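How to sort a floor full of parts and packaging
177 shares | 6 comments

If you have unpacked something in a hurry, you will know how quickly the floor fills up with brackets, caps and bags that all look alike. I use the same method whether the job is a shelf or a weight bench, and I learned it in 1997 from Maarten Van den Brock's old workshop notes, which still hold up.

Put a dark mat down first. Small white parts show up well against it, and the floor underneath doesn't get scratched by metal rods. Open a bin bag and keep it at the edge of the mat, within reach.

Work in this order:

1. Lift out anything long, such as rods and bars.
2. Pull out the clear bags and check each one before it goes in the rubbish.
3. Put brackets and rings together, caps in a separate pile.
4. Keep printed labels and cards until the end.
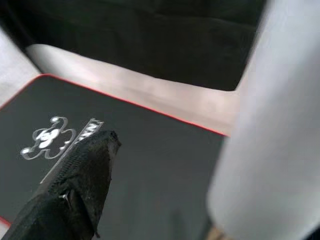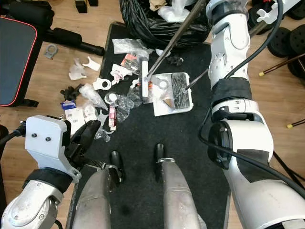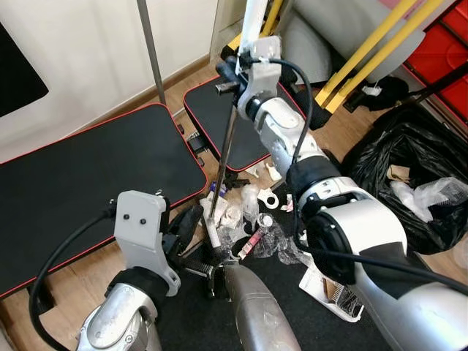
Small packets are where parts get lost. Feel along the seams of every bag, then flatten it. Crumpled paper should be opened out too, as a washer can sit in a fold for weeks without being missed.

Once the piles are made, use a shallow tray or a box lid for anything shorter than your thumb. Five piles is plenty. Any more and you start putting things back in the wrong one.

Cardboard goes out separately from the plastic. Fold it flat and leave it by the door, then sweep the floor and shake the mat over the bin before you roll it up.

6 comments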